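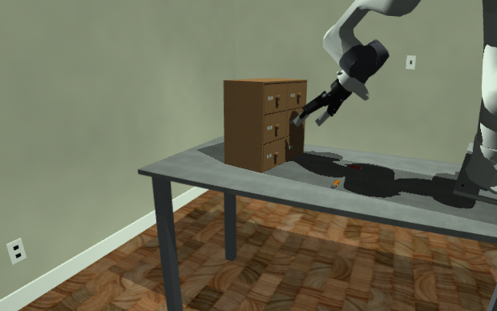
Teleoperation Checklist, Drawer Task — Heltum Simulator
Inspected 26/09/2025 by Tala Jaber. Start position: pass. The arm must begin clear of the cabinet with its fingers spread, as it is at the open part of the right column.

Item 2. Hand controller response: pass. Speed limit held at 30 per cent throughout.
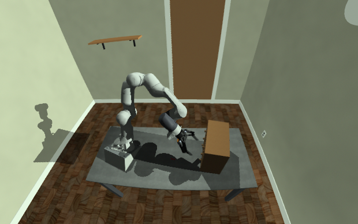
Fig. 2. Arm raised, gripper open over the tabletop.

Item 3. Drawer demonstrations: 8 reviewed, all accepted.
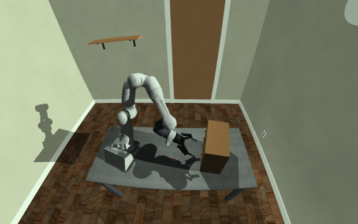
Item 4. Loose objects: comment. Operators are to note any small item within reach before recording — the red one on the tabletop near the gripper is to be entered in the log. N. Nautiyal to review in November.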